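Landscape Construction, Unit 2: Unbound Path Surfaces
Akua Kyei, 6/19/20

An unbound path is a compacted layer of sand, grit or fine gravel laid without cement or bitumen. It drains through its own surface and is cheap to repair, but it depends on firm edges. Where an edge gives way, material spreads into the planting and the path loses its crossfall.

Edge restraint is set before the surface layer goes down. Precast concrete curbs are bedded on lean concrete and haunched at the back. A rounded top edge chips less than a square one. The surface course is then spread and rolled to a finished depth of 30 mm.
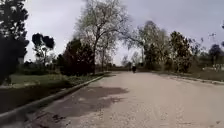
Fig. 2. Sandy park path with concrete curb; bare soil strip and lawn beyond. Note tire tracks at right.

Tracking by vehicles is recorded during inspection. Faint marks in loose top material are raked out. Ruts deeper than 17 mm are scarified, topped up and rolled again at optimum moisture.

Shade slows drying. Sections under evergreen canopy should be inspected separately from open sections, and leaf litter removed before it breaks down into the fines.

Reading for next session: Addo, course reader, p. 33.

Last updated by E. Abugri, October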